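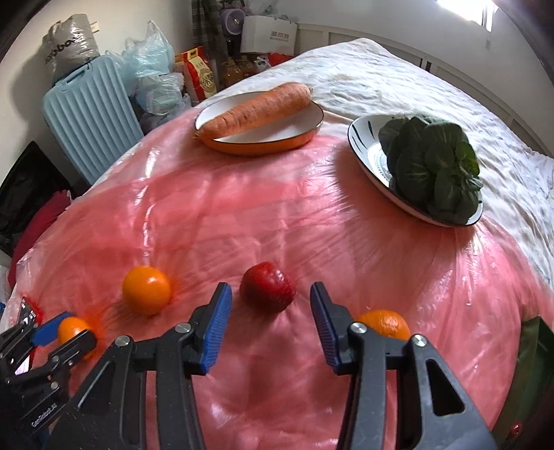 Skuvgate Household Laundry and Pantry Log

A plain-text record of what one household washed, bought, ate and threw out, kept by hand and typed up afterward. The log was started in January 2011 by Ignacio Núñez, who still maintains the files.

What is in it

The data comes as two tables, saved as tab-separated text.

laundry.txt has one row per load. Columns are load number, what was washed, water setting, detergent and drying method. Bedding is logged apart from clothes. If a load held both, it is entered as bedding and the notes column says "mixed".

pantry.txt has one row per item brought into the house. Columns are item, store, weight in ounces, price paid, and outcome. Outcome is one of eaten, cooked, frozen, given or tossed.

Stores

Sipos is the grocery at the bottom of the hill. Endier is the produce stand, open from March until the first frost. Anything bought elsewhere is marked "other". Endier does not give receipts, so those prices were written down at the stand and may be off by a few cents.

Fruit

Fruit is weighed one piece at a time on a kitchen scale that reads to 2 grams, then converted. Oranges and mandarins have separate codes (OR and MN). Early rows used OR for everything citrus, and these have been left alone – filter on the notes column for "old code" if it matters to you. Apples are logged without a variety unless the store sign gave one.
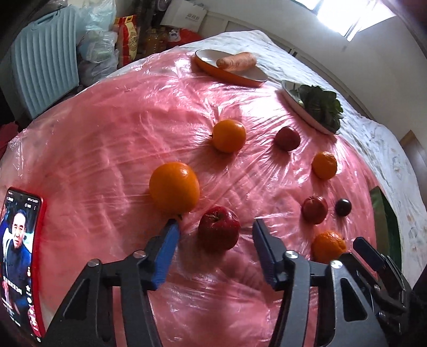

Known problems

Roughly 8 weeks of pantry rows have no outcome. The notebook for that stretch got damp and the right-hand column could not be read. The cells are blank, which is different from "unknown". That value was used when an item could not be traced.

Load numbers restart once, after the washer was replaced. Use the file order if you need a sequence.

Prices are as paid, with tax where it applied. Coupons are not recorded.

Reading the files

Any spreadsheet program will open them. Set the encoding to UTF-8 or the ñ in the header line will come out wrong. The small script floltero.py joins the tables by week and prints totals. Floltero needs Python 2 and has not been tried on version 3.

Changes

Corrections go in changes.txt, newest at the top. Please send the row as it stands along with the row as you think it should be – a line number alone is hard to match once the file has been edited.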